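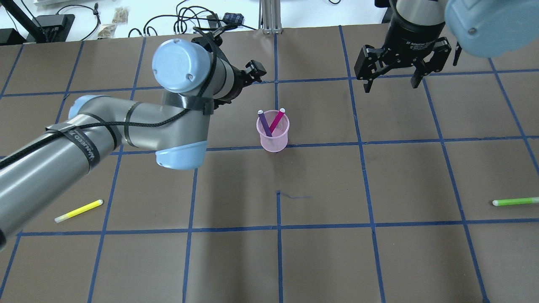 Paper weight for alcohol markers, single-sided colouring books

penik_r
I'm laying out a 20-page colouring book of moths and want to settle the stock before I order. The printer quotes 120 gsm uncoated as standard and 160 gsm as an upgrade. The run is 800 copies. Designs are on the right-hand page only, backs left blank. Is 120 enough for alcohol markers?

Dresetti
No. Alcohol ink goes through 120 whatever the printer tells you. Blank backs only protect the design behind if the reader puts a sheet in between. Go to 160.

hosholm_lines
Disagree. It also goes through 160, just more slowly. I've tested both with two passes of a dark blue and the backs looked the same after a minute. Stay on 120, put a blotter page at the rear and spend the difference on a better binding.

Dresetti
Two passes of dark blue is a worst case. Most people do one pass of a mid tone, and there 160 holds.

hosholm_lines
Moths are mostly background. People fill night skies with dark blue.

Pornthip Prasertsri
Check the toner as well. On my last book (Chaimongkol, 515 copies) the paper was fine but the black lines smeared under the blender pen. Ask for a proof on the actual stock and leave it overnight before testing.

penik_r
Thanks. Proofs requested on both weights. Line width is 0.75 pt at the moment, does that need to change?

Dresetti
1 pt for the outlines. Leave the wing detail as it is.

We use cookies to remember your login and forum settings. Accept | Manage preferences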